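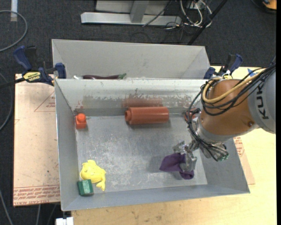 Programs > Youth Basketball > Progress Reports

Timen Hoops: where we are with the Bendel grant

2 min read

Posted 5/10/19

Hi all! You asked for a short one this time, so I'll try. Spring league wrapped with 301 kids signed up, and we had to open a second evening at the Eglītis gym just to fit the under-12s in (the floor there is slick near the far baseline, so we run the small kids crosswise).

Money first. Of the $3,117 you released in December, $2,000 went to court rental and $581 to balls, pinnies and a scoreboard battery pack. The rest is sitting in the account for referee fees.

The girls' team went to the Flaritz tournament and lost the semifinal by two – a missed box-out on a free throw, and I'm still grumpy about it. They pressed full court for four quarters though, and I was so proud of them!

One thing is behind. The coaching clinic hasn't happened, as our gym slot got bumped twice. I'm asking for an early summer date and will send it over once it's confirmed.

Could you let me know if leftover rental money can go toward summer shoes?

We use cookies to improve your visit. Accept | Settings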